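Print this page
E-mail this to a friend
Search the archive: enter keyword Go

Leave the robot alone at lunch

I have a small and possibly unpopular opinion about looking after robots, and it's this: when the people stop for lunch, the robot work should stop too. All of it. No quick tweak with a sandwich in one hand, no "I'll just run it once more while you eat."

I've been setting up and fixing two-finger grippers for 10 years, first at Pesent and now out at Avetthorpe, where we keep a little cell we call Firaren (don't ask, the name was on the door when I got there). It's a modest thing and I'm very fond of it! Most of what I do all week is dull. I check that the fingers close evenly. I look at the wrist camera picture, fiddle with the lights, look again. I tighten a screw, write down that I tightened it, and go find out who moved my hex keys.

The trouble is that dull jobs are exactly the ones people try to squeeze in. Last spring I swapped a fingertip in the middle of somebody's birthday cake, got the seating wrong by a hair, and spent most of April chasing a grip fault that I had put there myself. Our log had 659 entries by then. When Bezawit Wolde and I went back through them, 13 of the faults were plain setup mistakes, and nearly every one of those had been made by a person who was hungry or halfway out the door. I was three of them. Maybe four.

Bezawit doesn't fully agree with me, I should say. She thinks a good checklist beats a good lunch, and she wrote us one, and it's a very good checklist. But a checklist gets read by a tired person the same way a cereal box does. I've ticked "camera view checked" after looking at a view so dark and smeared I couldn't have told you what was between the fingers. I ticked it anyway – the box was there and so was my pen.

Then there's the Vlček school of thought, as we call it around the shop, which says a machine standing still is money going out the window. Fine, for a big line maybe. For a small cell like ours, around 10 extra minutes with your feet under a table costs next to nothing, and you come back seeing things. You notice the cable rubbing. You notice the exposure is way too low. You remember that you meant to wipe the fingertips and never did.

So my rule is simple enough. Stop the arm, open the fingers, write one line in the log about where you left off, and go eat something that comes in a bucket. Talk about the weather. The gripper will be just as crooked when you get back, and you'll be a lot nicer to it.

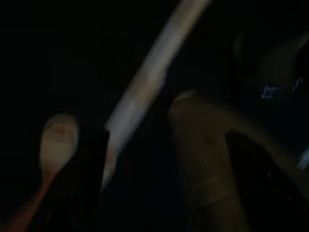
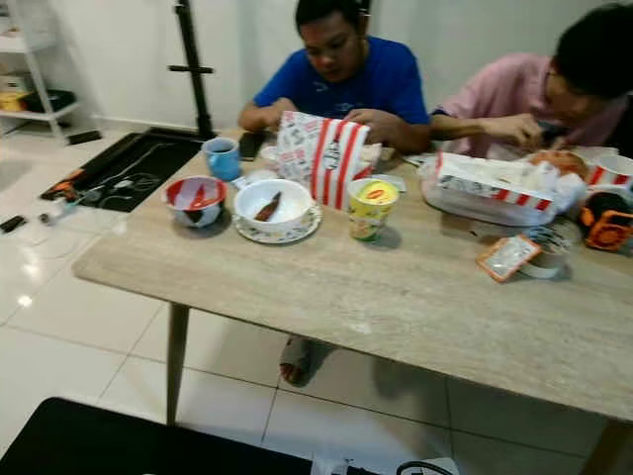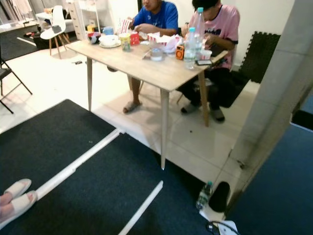
Top, a dark, blurry view between the gripper fingers; the other two, lunch on the table.

Print this page
E-mail this to a friend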